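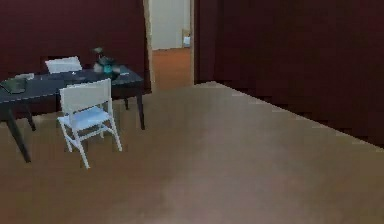

Desk by the doorway

To: Skatis fiction workshop list
Date: 8 September 2018
Subject: Re: Chapter order in the Multero draft

On the chapter order, you wrote:

> I've moved the lighthouse chapter ahead of the trial. The reader now
> learns that the ghost is Solletti's sister before the court does. Two
> people in my other group said this kills the tension. Should I put it
> back? Also, is 886 words too short for a prologue?

I would leave it where it is. The trial chapter runs on what the judge does not know, and that only works if the reader knows it already. In the May version I read the whole cross-examination without seeing why the answers mattered, then had to go back.

The move does break some things. Chapter 3 still says Solletti "never had family on the island," in the narrator's voice. Either give that line to a character who could be wrong or cut it. The salt ring also appears on the stairs before anyone has explained what salt does to the dead in this book.

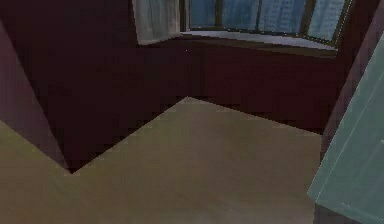
The point of view slips in the same stretch. You are in close third with Ní Bhriain until the bell rings, and then we get the ghost's thoughts for 2 paragraphs. If the ghost is going to have a point of view, it needs its own section with a line break. Otherwise keep to what Ní Bhriain can hear from the landing.

On the prologue: the length is fine. My concern is that it repeats the drowning, which we get again in the lighthouse chapter with better detail. Try the draft without it – the first line of chapter 1 is strong enough to open on.

Smaller items. "Specter" and "spectre" are both in the file. The tide is out at midnight and still out at dawn. The court clerk changes rank between hearings.

I can read the revised trial chapter when you have it. Please send it as plain text, as the last file lost its italics on my end.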